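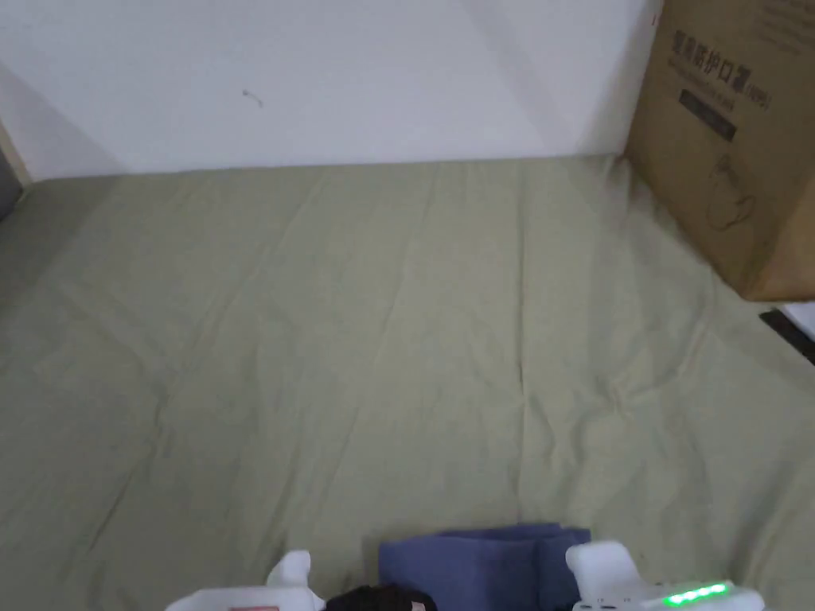
Search this site
Search Go

Save Data Belongs on the Card

August
By Živko Đorđević

The last system update for the Tulovero handheld moved save files off the removable card and into internal storage. The patch notes gave it one line under "Stability improvements." I think the change is a mistake, and I think the line it was given is a second one.

Some background for readers who own other hardware. Until this update, a Tulovero game wrote its save to whichever volume the game was installed on. If you installed Pudumis to a card, the save went to the same card, in a folder named after the title ID. You could take the card out, put it in a reader, copy the folder to a computer, and copy it back later. The files were signed to the account, so you couldn't hand them to a stranger, but you could restore them on any unit where you were logged in. It was a plain arrangement and it needed no server.

Now the game stays on the card and the save goes to a protected partition on the unit. The partition doesn't mount over USB. The only supported way to get a save off the machine is the cloud backup, which requires the paid tier of the Jovesell account. The only supported way to move it to another unit is a transfer tool that deletes the source copy when it finishes.

The case for the change deserves a fair hearing. Cards fail, and cheap cards fail often. A write that is interrupted when somebody pulls the card can leave the file table damaged, and the player then loses every save on the volume. Internal flash is faster and has a controller the manufacturer picked. It also closes a route for edited saves, which had become a nuisance in the ranked modes of at least one game. If I were writing the memo inside the company, those are the points I would make, and the first of them is a good one.

The trouble is that the internal partition is also flash memory, soldered to a board, in a device people carry in a coat pocket. When it fails, the owner has nothing to pull out. A card that goes bad costs the price of a card. A board that goes bad means a repair ticket, and the repair terms say that user data will be erased before return. The risk has been moved to a place where the owner can do less about it.

I tested what I could. I had 19 titles installed, and their saves came to less space than a single trailer from the store page. The largest was Pudumis, which keeps a full map state and still fits comfortably in 4 MB. Size isn't an argument for moving anything. Neither is load time: a save of that size reads from an ordinary card before the logo has faded, and I couldn't tell the two locations apart while playing.

Edited saves are a real problem with a known fix. Ranked results should be checked by the server that records them. A save file on a player's own device should never have been trusted for that purpose, and locking down the partition only hides the fact that it still is. Somebody will open the partition within the year. When they do, the ranked modes will be as exposed as before, and everyone else will still be without a backup.

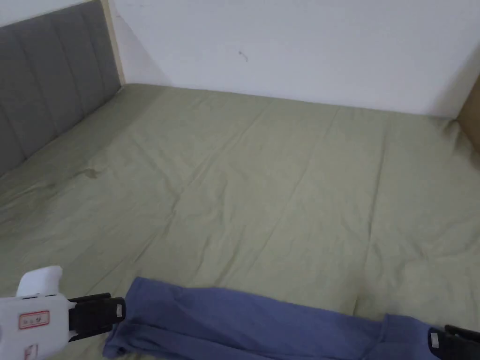
Ribbed gray headboard with sage-green bedding.

What bothers me more is the pricing. I don't object to paid cloud backup. Servers cost money, and a copy that makes itself while you sleep is worth something. My own account is on the paid tier and will stay there. But a paid convenience should compete with a free method that takes more effort. When the free method is removed in a firmware update, on hardware already sold, the product being offered has changed. It used to be automatic backup. Now it is backup.

The cloud service also has limits that the card never had. It keeps one copy per title. If a save is corrupted and the unit then syncs, the good copy is replaced by the bad one. There is no history and no way to pin a version. Titles can opt out, and several do, mostly the ones with online trading. If a subscription lapses, the copies are held for a period and then removed. I lost 40 hours in a strategy game on an older system through exactly that sequence - bad write, sync, no earlier version - and the support agent was polite and could do nothing. A folder of dated copies on a desktop would have solved it in a minute.

The small publishers don't seem pleased either. Jurčo, the puzzle game with the rail yard, used to let players swap custom layouts by copying them off the card. The layouts were stored as saves, as the system had no other category for user files. That feature stopped working on the day of the update. The developer has posted a workaround using long codes typed in by hand, 300 characters for a full yard. It works if you don't mistype one.

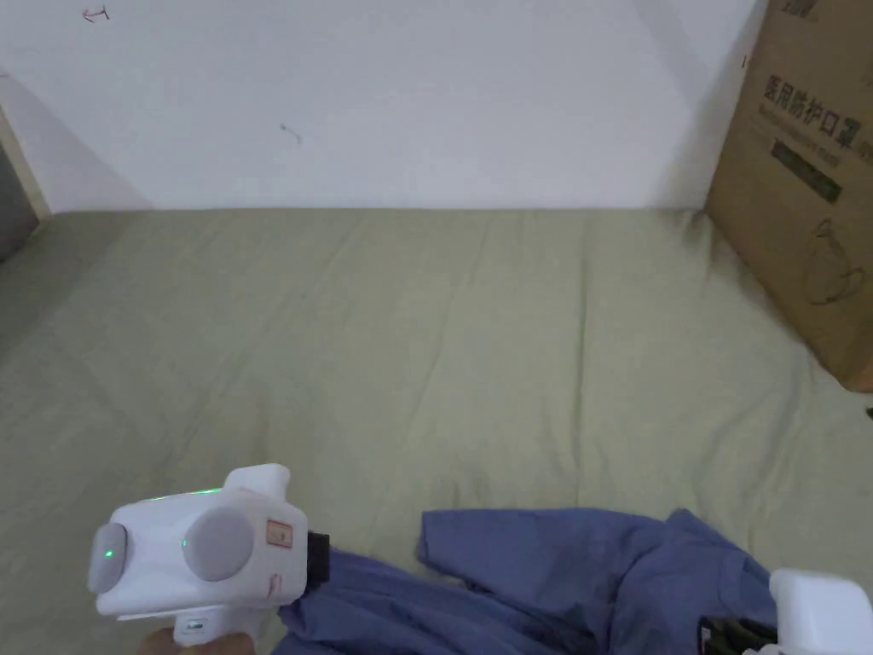 There are several ways to repair this without giving up the reliability gain. The simplest is an export option. Keep the live save in internal storage, where an interrupted write is less likely, and let the owner copy a signed backup to the card from the data management screen. The signing already exists, and so does the screen. The transfer tool shows that the system can package a save, move it and check it at the other end. What's missing is a menu entry and a version of that tool that leaves the source alone.

A second option is a mirrored write: internal storage first, then the card if one is present. This costs some battery and a little card wear. For files this small I doubt either could be measured in normal use, but it could be off by default for people who worry about it.

A third is version history in the cloud, even two or three copies deep. I would welcome it, and I would still want the export. Services close. The store for the previous Tulovero model is already gone, and the units that remain in use are the ones whose owners kept their own files.

I would also ask for better patch notes. A change in where personal data lives, and in what the owner may do with it, should have its own heading and a prompt on screen before it installs. The update gave neither. Many players will learn of it when they put an old card in a reader and find the folder empty, which is how I did.

The hardware is good. I've recommended it in this column before and the screen and battery still justify that. Until an export option appears, though, I'm adding a condition: if you play long games, add the paid tier to the purchase price before you compare it with anything else.

Contact the editor | © Tulovero Players' Pages | Back to top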